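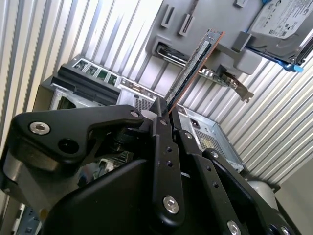 Über uns

Arbeitsspeicher, Kühlkörper, Lochblech, Kabel: Bei Ponivent dreht sich alles um das Innenleben von Rechnern. Wir bauen auf, rüsten nach und reparieren, und zwar mit großer Freude an jedem offenen Gehäuse, das auf unseren Werkbänken landet!

Angefangen haben wir mit 8 Leuten in zwei Räumen und einem Regal voller Speicherriegel, die wir einzeln geprüft und beschriftet haben. Das Regal gibt es noch. Inzwischen lagern darin 798 Module, auch ältere Bauarten, nach denen man anderswo oft lange sucht.

Was wir machen

Speicher aufrüsten und testen, Netzteile tauschen, Lüfter und Kühler reinigen, Kabel ordentlich verlegen. Jeder Riegel wird nur am Rand angefasst, gerade angesetzt und erst eingedrückt, wenn die Kerbe stimmt – das lernen bei uns alle in der ersten Woche. Danach läuft der Speichertest über Nacht.

Trisholm

So heißt unser Kursraum gleich neben der Werkstatt. Sieben Plätze, sieben offene Rechner, und wer mag, bringt den eigenen mit (bitte samt Netzkabel). Die nächsten Kurse beginnen im April. Vorkenntnisse braucht niemand, Neugier reicht völlig – wir freuen uns auf alle, die gern selbst schrauben!

Stand: 1. Februar 2019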